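Category: Cut Flowers & Growing > Regional Guides
Posted in April by Kim

Serkberg Tulip Trade

The Serkberg tulip trade is the growing and selling of cut tulips in and near Serkberg, and I'll admit up front that I love it far too much to write a dry entry. Most of the crop is raised under cover, in unheated hoop houses and a handful of older glasshouses on the Cosdale road, and it goes out as bunches to florists, grocery stores and farm stands.

The soil is sandy and drains fast, which tulips like. Growers here treat the bulbs as annuals, so they pull the whole plant, bulb and all, and start over with fresh stock each fall. (I tried saving mine one year and got a lot of leaves and two sad flowers!) Bulbs are packed close together in crates, like eggs in a carton, then chilled in a cooler until the roots fill in. After that the crates move under cover in batches, so there's always something coming along.

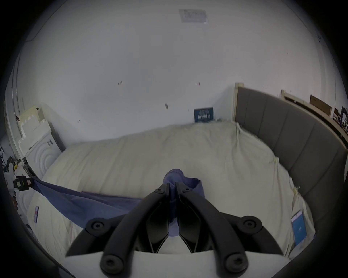 Harvest happens early in the day, while the buds are closed and only starting to show color. A tulip picked at that stage can be wrapped in paper and stored dry and upright in the cooler with the bulb still on, and that little trick is what lets the small farms fill a big holiday order without picking all night. Doubles and parrots bring the best prices. Plain reds still sell, mostly to the grocery stores.

The main market is at Volumville, where the wholesale floor opens before 5 a.m. and the good stuff is gone by breakfast. Its spring list has 206 varieties on it, and I've grown maybe a fraction of those. The smallest lot you can sell there is 90 bunches, so a few of us with tiny plots pool our flowers and split the check.

Gray mold is the big headache, especially in a damp spring. Growers space out the crates, run fans and toss any spotted plants right away. My own setup is just 1,000 bulbs in one hoop house, and I still walk it every morning with a bucket.

Filed under: tulips, bulb crops, flower markets, Serkberg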